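Filed under: Workshop, Finishes

Hardwax oil needs a raking light. I put off buying one for years and sanded by the ceiling fixture, which hides nearly every scratch until the first coat goes on. By then the only fix is to go back two grits and start over.

The current setup is an LED bar clamped to a Podham stand, 18 inches from the work and as low as it will go. Scratches across the grain throw a shadow at that angle. Scratches running with the grain mostly don't, so I turn the stand 90 degrees and check again before changing paper.

My grit sequence is 80, 120, 150, and no higher. Raymonde Caron, who taught the evening course I took in December, went to 400 on everything and got a surface the oil could barely enter. Her tops looked very good and marked easily. For a bench that sees coffee, stop at 150.

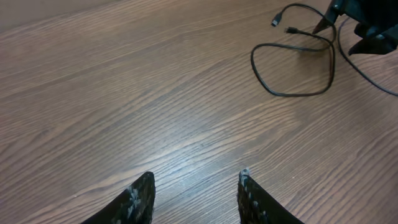 Wavy grain on a laminate top, with glare on the surface.

Laminate is a separate problem. Oil has nothing to soak into and stays tacky on the surface. Clean it, wax it if you must, and leave the sander on the shelf. Check the edge first if you can't tell which one you have: solid wood shows end grain on two sides.

For real wood I apply the Brekitz oil with a white pad, wait 5 minutes, and wipe until the cloth drags. Rags go flat on concrete outdoors to dry, never in a pile. The second coat goes on the next evening, thinner than the first.

Next up is the oak shelf, which still has old varnish in the corners.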